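I slept badly because the heating pipe in the guest house was knocking, and so I got up before the others and wrote my list for the day. Fuseini came down when I had almost finished my tea. He had the map of Gratside already open and wanted to talk about the porches again.

We are here for the houses on Fraser Hill. There are 11 of them left from the first group, all built for the families of the railway office, and the owner of the guest house says people used to come by train only to look at them. I had seen drawings in December, when Naa Amissah sent me her copies, but the drawings do not tell how low the roofs are. When you stand at the gate you feel you could put your hand on the edge. Then you go up 4 steps and the porch is suddenly high and cool, and you understand where the height went.

The second house is the one I liked most. The brackets under the roof are cut by hand and no two have quite the same curve. Fuseini says it is from repairs. I think the carpenter was in a good mood, or a bad one. We did not agree and we walked on.

At noon we met Geum-ok Wang, who lives in the corner house and let us see the inside. She took off her shoes and so did we. The stair hall is dark, darker than I would like to live in, but the window seat gets the sun and there was a cat in it. She told us that the roof will cost her 3000 this year only for the north side. She did not say it like a complaint. She asked if in my country people also keep old houses, and I said yes, if an uncle does not sell it first. She laughed very much at this and gave us bread to take with us.

In the afternoon it rained and I stayed in the room to put my notes in order. I have up to 200 small sketches now and the numbers on them are a mess. Dzifa telephoned. Her father, Iddrisu Eshun, wants to know if I will write the chapter on porches or the chapter on stairs, and I must tell him by next week. I said porches, then after I put down the telephone I thought of the stair hall and was not sure any more.

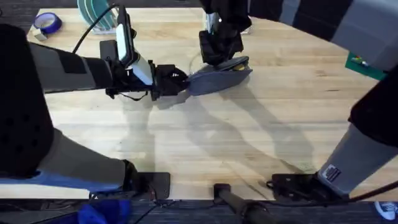
Linddale, 2010-03-20

We changed trains at Zusta with a long wait, and arrived here after dark. The hotel is new and has no porch at all, only a glass door that opens by itself. My room is clean. I miss the knocking pipe a little.

Fuseini has a cold and went to bed without supper. I ate soup alone and read Naa's letter again. She says the Linddale houses are by the same builder but in brick, and that I should look at the chimneys before anything else. Must buy pencils. Must write to Geum-ok and thank her for the bread.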